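Traron Fare and Service Planner: Product Review

The Traron Fare and Service Planner is a subscription tool for people who book air travel for small and midsize organizations. It places ticket prices next to passenger satisfaction scores, so that a travel desk can see what a cheaper seat is likely to mean in practice. Our office tested the planner on 327 domestic itineraries, using the standard plan and the settings supplied at sign-up.

Setup was handled by Senyo Asante and took most of one morning. The import function accepted our traveler profiles without difficulty, although frequent flyer numbers containing a hyphen had to be entered again by hand. Company policy rules, such as a limit on connection time, are written in plain sentences and can be changed at any point by an account administrator.

The search page is orderly and quick. Each result shows the base fare, the expected cost of one checked bag, the change fee and a service score. The bag estimate matched the amount charged on all but 3 of the itineraries we booked. Change fees were less dependable. On two regional carriers the planner showed a fee that had been withdrawn in May, and the correction appeared only after we wrote to the help desk.

Service scores are drawn from post-flight surveys collected by Traron. The company publishes the number of responses behind each score, and this is to its credit. One route in our test rested on 866 responses and another on very few, yet both were presented in the same bold type. A reader in a hurry could easily give them equal weight.
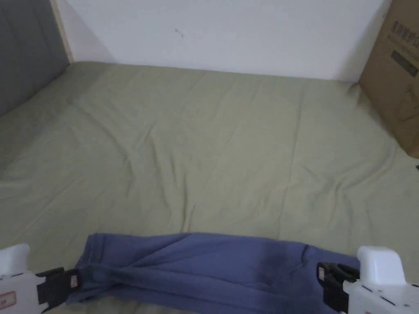

Araba Kpodo writes that her office dropped the planner after one renewal period. In her experience the scores favored carriers with short routes, where there is less time for anything to go wrong, and she would have liked a filter by flight length. She adds that the telephone support was courteous and that her refund arrived promptly.

We share her view on the filter. The planner sorts by price, departure time and score, but a two-hour flight and a coast-to-coast flight are rated on one scale. Plunard, the closest competing service we have used, separates them and also rates the handling of missed connections. Its fare display is slower, however, and it does not include baggage costs in the total.

Reporting is adequate. Monthly statements can be exported as a spreadsheet or a printed summary. Jalen Kowalczyk, who prepares our travel accounts, found the spreadsheet sound but had to rename several columns before it would load into our ledger.

The planner is recommended for offices that book mainly short domestic trips and want the full fare in view before purchase — bags included. Organizations with many long-haul travelers should request a trial account first and compare the scores with their own travelers' comments.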